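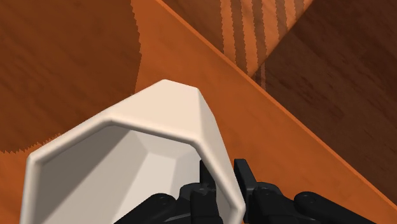

Do you need a "superfood" breakfast to eat well?
Nothing in the evidence we will read this term says so. Most of what is sold under that word is ordinary food with a better label and a higher price.

Nutrition Claims and How to Read Them
Handout 3: Breakfast

Read this before the seminar and bring a cereal package, or at least the front and back panels. If you already handed in the worksheet from Handout 2, keep your copy, as we will use the serving size table again.

Where the word comes from

"Superfood" has no agreed scientific meaning. It is a selling word. You will find it on berries, seeds, powders and drinks, and you will rarely find a definition next to it. When a product is called a superfood, ask what the seller would have to show for the word to be false. Usually there is no answer. A claim that can't be wrong doesn't tell you much.

"The most important meal of the day" has a similar problem. Important for what? Weight, grades, mood and blood sugar are separate questions, and a study that looks at one of them can't be used to settle the others. Students tend to quote the slogan in essays as if it were a finding. Please don't.

The trouble with breakfast studies

Many of the older studies compared people who ate breakfast with people who skipped it, and then reported that the eaters were healthier. They may well have been. But people who eat breakfast regularly also tend to differ in other ways: sleep, smoking, income, working hours. Researchers adjust for these, and adjustment helps, but it only works on things that were measured, and measured well. How good is your own memory of what you ate last Tuesday? Now picture that memory entered in a table to two decimal places.

Trials, where people are assigned to eat or skip, get around part of this. They bring their own weak points. They are often short and small, and the people in them know which group they are in. I would put more trust in a dull trial than in an exciting survey, but I wouldn't put a great deal in either one alone.

A worked case: the Skerkora leaflet

Skerkora sells a seed and oat mix. The leaflet in your packet says that "2,000 people felt more energetic" after switching to it. Work through it in this order.

Who was asked? The leaflet says "customers." These are people who bought the mix and were still around to answer. Anyone who disliked it and went back to toast is missing.

How many were asked? The small print gives 3,771 questionnaires sent out. It does not say how many came back, so we can't tell if 2,000 is most of the replies or all of them.

What were they compared with? Nothing. There is no group on plain oats – and plain oats would be the obvious comparison, at a much lower price.

What does "more energetic" mean? The question used is not printed. A person who starts eating a proper meal in the morning, having had only coffee before, might feel better on almost anything.

None of this proves the mix is bad. It's probably a decent breakfast. The leaflet simply gives you no reason to pick it over the cheaper bag on the next shelf.

Serving sizes

Compare the two panels copied on the back page. Monti lists its sugar for a serving of 31 grams, Lornley for a serving of 44 grams. Lornley looks sweeter per serving. Convert both to 100 grams before you decide anything. Then pour out what you would normally eat and weigh it. In past years most people have found that their own portion was well above what the box suggested, and the "low sugar" line on the front began to look a little hopeful.

Watch for figures given "with milk" as well. The protein number goes up nicely, and much of that protein is in the milk.

What can be said with some confidence

Whole grains are a reasonable choice at any meal. Added sugar is easy to overeat in cereal. Some people do fine without breakfast, while others get shaky or short-tempered by 10 a.m., and people with diabetes or on certain medicines should take advice from their own doctor and not from a handout. Beyond that I get nervous – and you should too when a writer sounds sure.

For the seminar

Pick one claim from the package you bring. Write it out word for word, then write down what evidence would support it and what would count against it. Half a page is plenty. The Prukby yogurt ad was used to death last year, so choose something else.

Reading: the short section on observational studies in the course pack, then the part on trials if you have time. Skip the appendix on statistics for now. We come back to it in October.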